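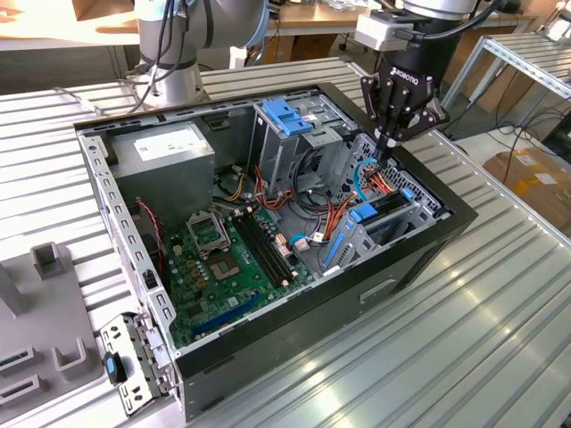

Grunitness two-table cell kit: review after a winter of use

Rating: 4 out of 5

We bought the Grunitness kit to replace a steel welding bench that we had been using as a robot table. The work is taking apart and rebuilding desktop computers with two arms, one behind the computer and one reaching in from the side. Babak Kordestani and I did the assembly and I have been the one looking after it since. We have run 131 towers across it so far.

What you get

Two table frames with ribbed aluminum tops, legs, leveling feet, a bag of slot nuts and a mounting plate for each arm. The arms, the gripper and the controllers are not part of the kit. We added a gray plastic fixture tray that sits at the left end of the table.

The printed instructions cover the frames well and the arm plates badly. Page order is wrong in our copy, and the torque table for the plates refers to a bolt that was not in the bag. I wrote to Grunitness and Touran Alipour in their parts department sent the right bolts and a corrected sheet within the week. She did not charge us.

Assembly

Putting up the frames took one Saturday with two people. There are 38 bolts in each frame before you get to the arm plates. Lay all of them in finger tight, stand the frame up, level it, and then tighten. We tightened the first frame while it was on its side and it came out with a twist, so it had to be loosened and done again.

The slot nuts are the drop-in kind and they turn sideways if you push on the bolt. Use a thin screwdriver to hold them. I would buy a spare bag with the order.

Mount the arms after the tables are in their final spot. The frame is not hard to slide when empty. With an arm on it you will be fighting the feet the whole way.

Leveling and squaring

Check level across the ribs and along them. A long level sitting on two ribs is fine. The feet have lock nuts, and they need to be tight or the table will settle over the first days of running. Ours did. The rear left foot had backed off far enough that the taught points on that side were low and the gripper fingers were touching down before the program expected it. Once the foot was locked I re-taught those points and they have stayed put.

I now check the feet at the start of each month along with the arm base bolts. It takes ten minutes. I put a paint line across each bolt head and plate so I can see movement without getting the wrench out.

Daily use

Each tower goes on the table on its side with the side panel off and the open side up. The slots make it easy to put a stop wherever you want one, and they are straight enough that a stop moved away and brought back lands in nearly the same place. For the same model of case we do not re-teach anything after moving it. For a different model we run a short check on three points: the power supply corner, the drive cage latch and the far end of the rear wall.

The cases are the weak link, to be fair. Sheet metal chassis flex, and two of the same model can differ enough to matter at the latch. No table will fix that. What a stiff table does is take itself off the list of things to suspect, and this one has.

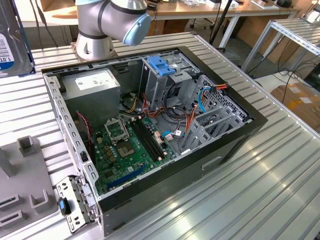

Wiring inside the case is still the slowest part of the work. Power leads and SATA cables spring back to wherever they like, so the approach path to the drive cage has to come in from high up and straight down. Shahram Rahimi wrote our current path that way and we have had far fewer snags. If you are setting up something similar, start with a high approach and bring it down later if cycle time bothers you.

Cleaning

The ribs collect everything. Screws, dust out of old computers, bits of cable tie. A small screw in a slot can tip a case just enough to spoil a pick. I vacuum the top with a brush nozzle at noon and at the end of the day, then wipe it with a dry cloth. Do not use compressed air here. It moves the dust into the arm joints and the screws onto the floor.

I wipe the gripper fingers at the same time and look at the tips for wear. That has nothing to do with the kit, but it is the same stop, so it gets done.

What I don't like

There is no cable channel. For this price there should be one down at least one leg. Cables from our setup run along the floor, and I have to watch them when I pull the tables apart to sweep. Onden sells a clip-on channel that is supposed to fit these legs. Mahtab Kiani tried it on her frame and says the clips hold but the lid pops off. I have not ordered it.

The edges of the top are sharp at the corners. I took a file to ours.

The manual, as above.

Compared with the Bondunik

We had a Bondunik table on loan in March. It is heavier and has a flat top with tapped holes, which is easier to clean. You are stuck with the hole pattern, though, and for computer cases in different sizes I would choose the slots. Parisa Kiani runs a cell with one fixed part all year and prefers the Bondunik for it. I would too in her place.

Would I buy it again

Yes, with the spare slot nuts. One star off for the manual and the missing cable channel.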